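Bratudport Hand Gripper Kit, long-term review

I bought the Bratudport kit in the spring to collect grasping examples for a small arm I'm building at home. The arm itself is still mostly a base and two joints on a shelf. The hand gripper has been in use almost every evening, so this review covers the gripper and leaves the arm for later.

What you get is a box of flat black plates, a bag of screws, the jaw parts, a set of soft finger pads, a trigger, a camera bracket and a printed sheet. The camera is not included. Neither is the tool for the screws, and the size isn't listed anywhere on the box. I needed two trips to the shared workshop at Miltport before I had the right driver.

Assembly

The sheet says one evening. I took two. The plates line up well and nothing needed filing. The part that slowed me down was the linkage between the trigger and the jaws. If you tighten it fully before the second plate goes on, the jaws bind halfway through their travel, and you have to open everything up again. Leave those screws a half turn loose, close the body, work the trigger several times and then tighten from the back forward.

The camera bracket is the weakest piece. Mine had a little play in it from the start, and the footage from the first week shook whenever I set the gripper down hard. A rubber washer under the bracket fixed it.

The pads

These are the best thing in the kit. They are ribbed and soft enough to give a little. Glazed dishes were my main worry, and the pads hold them better than the hard printed fingers I was using before. They do pick up grease. I wash them with dish soap and let them dry overnight. After 2,000 recorded grasps I replaced one pair, which had started to split at the base. The spares come from Prornodby and arrived in 12 days.

Recording at home

I work in the kitchen, mostly at the dining table, with whatever dishes we own. Shallow dishes with a raised rim are the hardest. The jaws want to come in from above, so one pad goes inside and the other stays outside, and if you come in at too flat an angle the dish tips before you have a proper hold. Practice helps. In September I kept 523 clips and threw out far more than that. 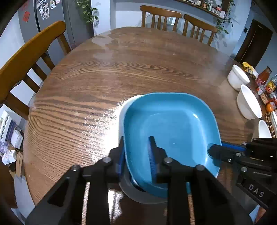
Viola Gatti wrote to me after reading a draft of this and disagreed about the linkage. She built hers with the screws tight from the beginning and had no binding, but she had greased the pivots first, a step the sheet doesn't mention. She also thinks the trigger spring is too stiff for long sessions and swapped hers for a lighter one. I have not tried that. My hand does get tired after 60 minutes, so she may be right.

Other points

The body is front-heavy with a camera on it. A wrist strap would help, and there is no place to attach one.

The Org software reads the recordings without trouble, though the calibration page could use a rewrite.

Would I buy it again? Yes, at the same price. I would order spare pads and a washer for the bracket along with it, and ask the seller about the driver size before it ships.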